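Small Arms Working Practice Group
Minutes, July meeting

Chair: Soledad Marchetti
Present: members from Skandico, Bora and Trinico. Kaufmann sent written comments and no delegate.

1. Minutes of the previous meeting

Accepted with one change. Under item 4, "the group agreed" now reads "the group discussed." Bora had asked for this in writing and the Chair saw no reason to argue.

2. Draft 2 of the bench practice sheet

The Chair opened by saying she was not yet convinced the sheet was needed. Desktop arms of this size are light, slow and cheap, and most labs that own one already have a page of house rules taped up somewhere. She asked what a shared sheet would change on the bench.

Skandico said house rules differ so much that a student moving between two labs has to learn them twice. Trinico agreed that they differ but doubted that a third version would be read by anyone. Asked how many people had opened the draft since it went out, Skandico did not have a figure.

The draft has 13 clauses. Time allowed for three of them.

2.1 Mounting (clause 3). The draft says the base must be "securely fixed." Trinico asked what that means. Skandico said a clamp at the table edge. Trinico pointed out that the clause does not say so, and that a clamp tightened by hand is only as good as the hand. Kaufmann's comments ask for bolts in every case. The Chair said most members would not drill their tables and that a rule known to be ignored on day one should not be written. Agreed to name a clamp as the minimum and to add a check by hand before power goes on.

2.2 Cables (clause 5). The draft wants all servo leads "enclosed or tied along their full length." Bora called this copied from factory practice. Leads need slack at the joints, and tying them tight at the elbow or wrist is a good way to pull a connector out. Skandico accepted the point but would not drop the clause. The reference bench was looked at for this item and the next one.

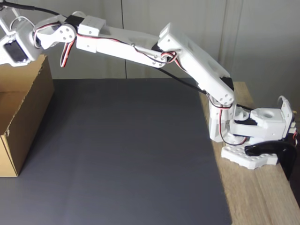 2.3 Work area (clause 6). The draft calls for a marked area, with nothing in it except the task items. On the reference bench a dark gray mat covers most of the table and the box sits on it, under the gripper. Skandico offered the mat as the marking. Trinico asked whether a mat marks where the arm can reach or only where somebody happened to put a mat. There was no answer the group was happy with. Bora added that the base stands on bare wood beside the mat, so anyone reading the mat edge as the limit would be wrong on that side at least. Agreed that a mat may be used but does not count as a marked area unless the reach has been measured first.

Cardboard boxes as targets were raised by Kaufmann, who wants rigid bins. The Chair said she would rather an arm hit cardboard. Left as it is.

3. Logging of faults

Skandico proposed that each lab log every stop, stall and dropped object for 1000 cycles and send the totals in. Bora asked who would read them. Trinico asked what a cycle is, as the draft uses the word in two senses. The Chair noted that the last request for figures went to all members and produced one spreadsheet with no column headings.

No decision. Skandico to define "cycle" and bring a one-page form. If the form runs to a second page the item will be dropped.

4. Stop button

Everyone wants one. The dispute is over where it goes. The draft says "within reach of the operator," and Trinico said that in most labs the operator is at a keyboard and the person with a hand near the gripper is somebody else. Wording changed to "within reach of any person who can touch the arm." Kaufmann to be told, as their comments assume a single operator throughout.

Bora asked for the minutes to show that a stop which cuts power will let some arms fall, and that the sheet says nothing about this. Noted. Bora to write two sentences.

5. Use of the word "standard"

Skandico's cover note calls the sheet a standard. The Chair asked for this to be removed. The group has no means of checking that anyone follows it, and almost half the clauses still say "should." It will go out as a practice sheet or it will not go out.

6. Actions

Skandico: revise clauses 3, 5 and 6; define "cycle"; fix the cover note.
Bora: text on loss of power; wording on slack at the joints.
Trinico: method for measuring reach, in plain words, no formulas.
Chair: reply to Kaufmann and ask again for a delegate.

Draft 3 to be sent to members 24 hours before the next meeting at the latest. Anything later will not be discussed.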